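**Walkway and Curb Inspection – Kilent Residential District**
Form 2772, September round
Inspector: Fung-ping Hsueh

- [x] Curb edges checked for loose sections. *Comment: two joints to be resealed.*
- [x] Street lighting tested after dusk. *Comment: lamp 17 flickers; reported to Drevon.*
- [ ] Drain covers seated and level. *Comment: one cover rocks underfoot. Repair order open.*
- [x] Tree branches clear of the walking route. *Comment: trimming may wait until the next round.*
- [ ] Road surface free of trip hazards. *Comment: patching requested – see item 33 of the previous report.*
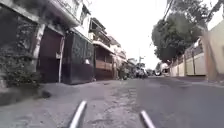
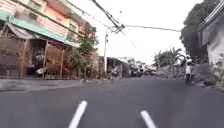 Ifor Prosser asks that the rocking drain cover be treated as urgent, as residents with walkers cross there each morning, and wishes to know whether a cone can be set out until the repair is made.

*Response:* Approved. A cone and a warning sign are to be placed by 8 a.m. and kept there until the order is closed.

- [x] Hydrant access open on both sides.
- [ ] Street name signs legible from 50 feet. *Comment: the sign at Flandholm Lane is faded – replacement ordered.*

Open items carry over to the next round.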